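Reference > Household > Materials > Adhesive tapes > Foil tape

Foil tape

Foil tape is a pressure-sensitive tape made from a thin sheet of metal, usually aluminum, with adhesive on one side. It is sold in rolls, often with a paper liner that is peeled away as the tape is laid down. It should not be confused with cloth duct tape, which has a plastic face over a woven backing.

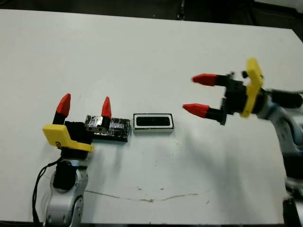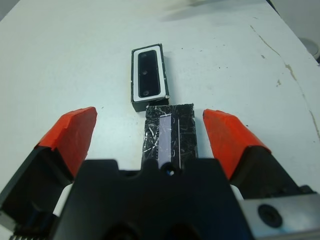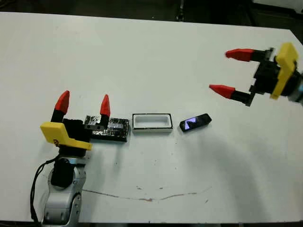

The main use of foil tape is sealing the joints of sheet metal ducts. The metal face does not let air or water vapor through, and it holds up to heat better than cloth or plastic. Foil has little stretch, so it lies smooth on a flat sheet but creases when it is taken around corners. The black block in the first and third pictures has a crinkled silver wrapping of this general look, with the light caught in patches. Creases do little harm on a wrapped object, but on a duct they can leave small channels for air to escape.

Application

The surface is wiped clean of dust and oil and left to dry. The tape is laid from one end and pressed down with a squeegee or a small roller. Once stuck, it is hard to lift without tearing. Most makers give a lowest temperature for application, as the adhesive grabs poorly in the cold.

Types

Plain aluminum tape is the most common. Reinforced kinds have glass threads running through the backing and are used over insulation board. Copper foil tape is narrower and is used in stained glass work, where the edges of each piece are wrapped before soldering. Some copper tapes have a conductive adhesive for use in electronics.

Trade names

Reseo and Plunier are both sold in rolls 3 inches wide. Domivholm 28 is a reinforced tape with a paper liner.

See also: Duct sealant; Masking tape; Solder

Page last edited 9/2/18 by Jummai Ekpo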